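From: Jolene Whitcombe
To: Jaltmont shop list
Subject: Re: [jaltmont-shop] fingers slipping on drawer lips

Maxine Tipoki wrote:

> I've got the hand gripper working again after the servo swap. Next job is
> opening small parts drawers, and I'm stuck on it. The fingers are the flat
> printed ones, black PETG, 20 mm across the face. When I close on the lip of
> a drawer and pull, the lip slides out from between them. Out of 30 tries
> last night I got the drawer open 11 times, and a few of those were at a bad
> angle where I was really dragging it with one finger.
>
> I tried heat shrink over the tips and it peeled off. I tried a rubber band
> and it rolled. Has anyone on the list done this with flat fingers, or do I
> need to print a hook?
>
> Also, does anyone know who has the short M3 inserts? The bin is empty.
>
> Maxine

Maxine,

I had the same trouble on the Sarlow arm last winter, so some of this may carry over. I don't think you need a hook yet.

First thing is the angle. If you come at the drawer straight on with the fingers side by side, left and right, they close across the lip and there isn't much for them to hold. The lip runs along the top of the drawer front. Turn your wrist 90 degrees so one finger is above the lip and the other is under it. You will need to check that the upper finger fits between the lip and the divider over it. On mine it didn't, and I had to sand the tip down to a wedge.

I set up at the end bench with the yellow organizer so I could look at the approach before changing anything.

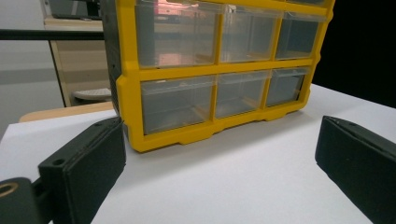 Fingers open, side by side, before turning the wrist. Bottom two rows of drawers.

Second thing is the surface. Heat shrink never stayed on for me either. What worked was a strip of silicone sheet, 1 mm thick, glued on with the primer and glue kit that Kiltgate sells. Plain superglue will let go in a day or two. Rough up the PETG with 120 grit first and wipe it with alcohol. Leave it clamped overnight. I cut the strips a little long and trimmed them after the glue set.

Third, look at your closing force. I don't know what you have in the config now, but when I borrowed the Isah board it came with the current limit set to 399 mA, and that was too low to hold anything smooth. I raised it in small steps and checked the servo by hand after every 20 cycles to see if it was getting warm. I'm not going to give you my final number because your servo is different.

With the wedge tip and the silicone I did 50 pulls on one drawer and got 47. The three misses were all me coming in too high. I haven't tried it with weight in the drawers. A drawer full of screws will pull differently, and the organizer may want to slide toward you. I'd stick a piece of shelf liner under the feet before you test that.

If you still want to try the hook, the file is in the shared folder under grippers/old. It was drawn for the previous mount, so the hole spacing is wrong for yours. The hook part itself is fine, you would only have to move the holes. It opens drawers well enough but it is useless for picking anything up afterward, and I got tired of swapping fingers.

One question back. Are you logging the finger width while you pull? If you are, send me a couple of the bad ones. On mine the width dropped to zero a moment before I could feel the slip, and you could probably use that to stop the pull early. I have a short script that marks it. It is not clean but it runs.

On the M3 inserts, I took the last bag in November and still have most of it. They're 4 mm long. I'll put them back in the bin tonight when I come in to lock up. Somebody should add them to the next order, the longer ones split the finger blanks.

Jolene

_______________________________________________
jaltmont-shop mailing list
To leave the list, send a blank message with "unsubscribe" in the subject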